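Skallside Residence Services
Household Guides: Kitchen and Dining

Loading a Two-Tier Dish Rack

This guide applies to all shared kitchens in the Skallside residences. It describes the standard method for sorting plates and placing them in a two-tier dish rack after hand washing. Residents are asked to read it before their first turn on the kitchen schedule, which changes every Tuesday. It replaces the single-page notice previously posted beside the sinks.

What you will need

A two-tier dish rack with slots on both levels
A drip tray or a folded absorbent mat
A clean, dry dish towel
Clear work surface on at least one side of the rack

Before you begin

Wipe the work surface and dry it thoroughly. Ceramic plates slide easily on a wet surface, and most of the chips reported to the Residence Office occur along the rim, where one plate has moved against another.

Inspect the rack. All four points of contact should sit level. If the rack rocks when pressed lightly at each corner, turn it end for end and test it again. A rack that continues to rock should be reported and should not be loaded.

Step 1. Empty the rack completely

Put away everything left from the previous wash, including items on the lower tier. Adding wet plates to a rack of dry ones is the most frequent cause of water spots, and it also leaves the next resident unable to tell which dishes are ready for the cupboard.

Step 2. Lay out the plates

Set the plates down singly, flat and face up, with the rack within easy reach. Do not stack them at this stage. Laying the plates out allows their diameters to be compared and makes cracks or remaining food visible before anything is loaded. Plates in the residences come from several sets, and patterns are not a reliable guide to size – two plates with quite different rims may fit the same row of slots. 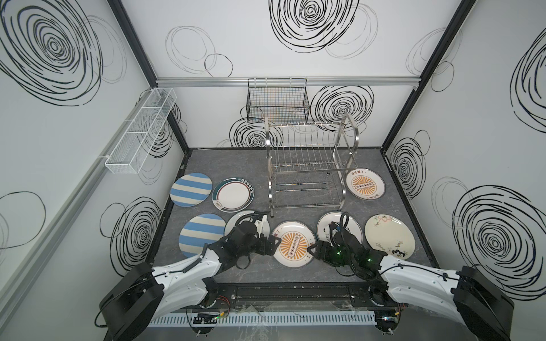
Step 3. Sort by diameter

Move the largest plates to one side and the smaller ones to the other. Where two plates are close in size, hold them back to back to compare them. Return any plate with food residue to the sink. Set aside any plate with a crack or a sharp chip, and record it on the breakage sheet.

Step 4. Load the lower tier

Place the largest plates first, beginning at one end. Lower each plate into its slot with both hands and let it rest before releasing it. All plates should face the same direction. Leave one slot open between deep or heavily rimmed plates so that air can pass between them.

Step 5. Load the upper tier

Smaller plates and saucers belong on the upper tier. Begin at the center and work outward to keep the weight even. Bowls may be placed here if they lean steadily at an angle, but they should not be balanced on top of plates.

Step 6. Allow the plates to dry

Leave the loaded rack undisturbed for about 2 hours. Plates needed sooner may be dried with a clean towel and put away directly. Empty the drip tray when the rack has been cleared.

Care of the rack

Wash the rack weekly with warm water and mild dish soap, paying attention to the joints where the slots meet the ends. Rinse and dry it fully. Steel wool and chlorine bleach must not be used on stainless steel racks.

Questions and replacements

Requests for replacement racks or plates should be directed to Rehema Mosoti at the Residence Office, extension 563. Corrections to this guide may be sent to Edin Bošković, Household Guides. The next revision is planned for July.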